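Subject: Re: [edow-neighbors] Crosswalk at Treda and Kao

Hi all,

Sorry for the long one, I've been meaning to write this up since the city traffic meeting and kept getting pulled away. 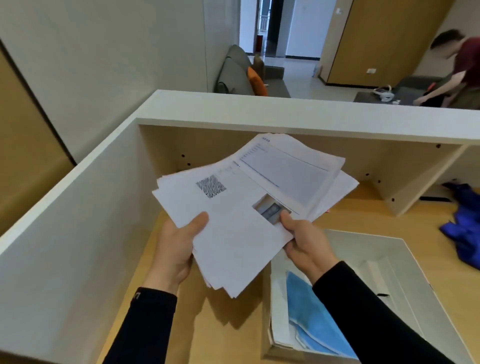 So first, the short version for people who only read the top. The city has agreed to look at the corner of Treda Road and Kao Street again. They haven't agreed to do anything to it yet. The engineer was polite, she took plenty of notes, and she said the study would be done in June. I asked her if that meant started in June or finished in June and she said finished, so I'm holding on to that!

Now to Rizal's message, which I'm quoting because I think some of you joined after he sent it:

> On the subject of the Treda/Kao corner, Rizal Kusuma wrote:
>
> I was walking home from the bus at 5:40 in the evening when the cyclist was hit. I did not see the car make the turn, only heard it, but I was the second person to reach her. She was awake and talking and very angry about her bike. The driver stopped and stayed. He kept saying he couldn't see past the delivery van, and from where he was I believe him, because I couldn't see past it either.
>
> What I would like to know is who decides where those vans can stop. The loading zone sign outside Fetisell was moved closer to the corner when they redid the storefront and now there is always something big parked right up against the crosswalk.
>
> Also does anyone know if she is okay? I gave her my scarf and don't need it back, I would just like to know.
>
> Rizal

Rizal, on your last question: yes, she's okay. Her sister is on the building list at 411 Kao and told me it was a broken wrist and a lot of bruises, and that she's back at work with a cast on. She says thank you for the scarf (she does want to give it back, so write me off list and I'll connect you).

On the loading zone, I finally got somewhere. I called the parking office twice and the first person told me the sign had never moved. The second person pulled up the actual permit, number 2044, and it did move, 2 car lengths toward the corner. She couldn't tell me who signed off on it. The manager at Fetisell was pretty nice about it when I stopped in. He said they'd be fine with the old spot and that his drivers don't like stopping there either, they get honked at all morning. I asked if he'd put that in an email to the city and he said he would. If anyone shops there, maybe mention it to him in a friendly way so it stays on his mind.

A couple of people wrote to me privately asking about the petition. We ended up with 179 signatures, which I think is great for a corner most people only drive through. It's been handed in. You can still write your own letter, and please do if you've had a close call there yourself. The engineer told me they only have the crashes that got a police report, and I know for a fact that leaves out the one with the dog walker last winter and the time my own mirror got taken off. If you write, put in the time of day and which way everybody was going. She really wanted that part, way more than how we all felt about it.

Somebody also asked whether we should be pushing for a full traffic light. I go back and forth on this. I'd love one, but I also lived by a new light once and people just sped up to make the yellow. For now I asked for three things: move the loading zone back, paint the curb red by the crosswalk, and put in one of those flashing signs with the button. The engineer said the red curb could be done without waiting on the study. I'm going to call her next week and be annoying about it.

Please, please slow down turning right off Treda in the meantime. I've caught myself rolling through it too, so I'm not pointing fingers. The sun is right in your face there in the late afternoon and with a van in the way you've got maybe a second to see anybody.

One more thing and then I'll stop. The person who posted the driver's license plate to the list, I took that down from the archive. He stopped, he called it in, he waited for the ambulance. The police have all his information and it isn't our job to go find him. I know everyone was upset that night and I was too.

I have the notes from the meeting typed up if anybody wants them, just reply to me and not to the whole list or we'll be at it all day.

Talk soon,
Carol (Kao Street end, the green door)

---
You are getting this because you signed up for edow-neighbors. Replies go to the whole list unless you change the address.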